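4.2 What we bought, and what I'd buy next time

I'll say up front that I am not a procurement person. I came to this project as the one who liked folding problems, and somehow by March I was the one with the spreadsheet. So this section is a bit more personal than the rest of the paper, and Shaimaa Filali (who held the purse strings with me and checked every line of it) has let me keep it that way.

The first plan, back when the Dultdale grant was still a draft, was a fixed two-arm cell. One room, one table, one pair of arms, and we'd bring the laundry to the robot. I loved that plan! It looked great on a slide. Then I priced the arms, the mounts, the safety fencing and the electrician, and there was hardly anything left to pay people to do demonstrations, and those were the whole point of the exercise. We'd have owned a gorgeous cell with a very thin pile of data beside it.

So we flipped it around and put the money into hand-held grippers that people could use in their own rooms, with a shared arm cell booked in blocks at the Tillitz lab for the evaluation runs in Section 6. The budget then came down to three questions, and I'd suggest anybody planning similar work start with them too. How many pairs do you need in the field at once? How many spares sit in the cupboard? And what do you pay per accepted demonstration, once you've thrown out the bad ones?

On the first question we guessed low. Two-handed cloth work needs a pair every time, so a single gripper in for repair takes its partner out of action as well. I'd budgeted spares per unit when I should have budgeted them per pair, and for a good chunk of the winter we had perfectly healthy left-hand units sitting on a shelf doing nothing. If you take one thing from this section, take that one.

Fingers were the other surprise. We treated them as a fixed part and bought them with the bodies from Clitier, and then found we wanted to swap them far more often than the bodies. Buying them as a consumable, in lots of 50, was cheaper and a lot less stressful (I still have a drawer full, if anyone wants some). Labels, too. It sounds silly to have a budget line for stickers, but printed codes on each unit saved us hours of arguing over which gripper a recording came from, and the line was so small that Shaimaa rounded it away.

Contributor pay was the biggest single item, and I'm glad it was. We planned for 200 hours of paid time and wrote the contract so that setup and tidying up counted as work. We ended with 1,488 accepted cloth demonstrations, and 97 more that were kept for the failure set in Section 5. I had pencilled in a lower rejection rate than we got, and I'd add a proper cushion for it if I were doing this again.

One thing I hadn't put a price on at all was the room. In a cell you pay for the table, the lighting and the floor, and you pay again whenever you want any of it to look different. In a home you get the bed, the shelves, the patterned bedding and the window for nothing, and every contributor brings a different set. Figure 3 is a fair picture of the working conditions: a bedroom with a cream wardrobe along one wall, a printed sheet on the bed, and two grippers on one piece of white cloth. 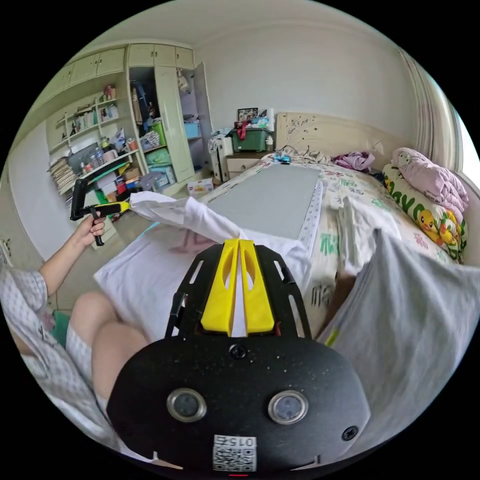
Figure 3. Two-handed cloth handling on a bed with a pair of hand-held grippers. Unit 015 is in the foreground.

I did try to put a dollar value on all that variety for the final report and gave up. The closest I got was asking the Gaber workshop to quote us for dressing a mock bedroom, with furniture and bedding we could change over between sessions. The quote came back over our whole consumables line, and it didn't include anybody to make the bed.

There are costs on the other side, of course. Shipping pairs back and forth adds up, and so does the phone support, which I'd left out of the plan entirely (I did most of it myself, in the evenings, with a cup of tea and the manual open). Our calibration checks also had to be short enough to do at home, and we paid a student to rewrite those instructions twice. For a second round I'd keep the same split between field units and shared arm time, buy spares in pairs from day one, and set aside a part-time wage for support before spending a cent on anything else. The revised budget template is in Appendix B, with Shaimaa's comments left in.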